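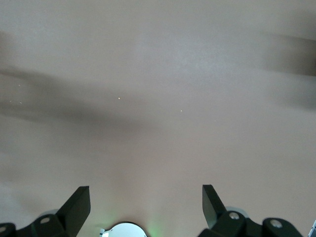

Chapter 4: Learning from the Wrist View

I used to skip chapter openings when I was a student, so I'll try to keep this one worth your while. It's about a single method, the one we ended up calling Clerkano, and about a question that bugged me for most of a winter: how much can a robot arm learn if all it gets to see is what its own wrist sees?

Chapter 3 gave our learner a nice fixed view from above. Lovely to work with, but you paid for it in calibration, and every time somebody bumped the stand you paid again. Now we take that view away. The learner gets the wrist camera, the joint readings and nothing else.

Have another look at the picture you started with. Two black fingers, wide open, and a whole lot of bare tabletop. There's nothing between them to pick up. I love frames like this, and I threw out far too many of them in my early work! They felt like wasted storage. But there's plenty going on for a learner: the fingers tell it how far the gripper is open, and those big soft shadows may carry a hint about where the rest of the hardware is. There are a few pale specks on the table too, likely dust, and we'd like our model to leave them alone (my first one didn't, and spent a good afternoon trying to pick up crumbs).

So here's the method in everyday words. We record 1,000 short reaches on the Firitari arm, each one driven by a person. We keep the empty stretches at the beginning. Then we train 2 networks side by side – one guesses the next motion, and the other guesses whether there's anything in view worth reaching for. The second network gets a vote on the first. If it says the table is bare, the arm goes into a slow search instead of lunging at a shadow.

When I tested it on 1,000 fresh starts, the arm finished the reach in 891 of them. I was pretty chuffed with that, and then I read through the failures and was a bit less chuffed. A good share began with an empty view and a dark streak that the vote mistook for an edge. We'll take those apart in Section 4.5, and you'll get to try a fix of your own.

Before you go on, make sure you're comfortable with the Cultance file format from Chapter 2, and have the Myung simulator running if you don't have an arm handy. The colour settings matter more than you'd think, so leave them at their defaults until Section 4.3.

4.1 What the camera sees when nothing is there

Let's start with the dullest case. Put the arm over a clear table, open the gripper and record for a minute without moving it.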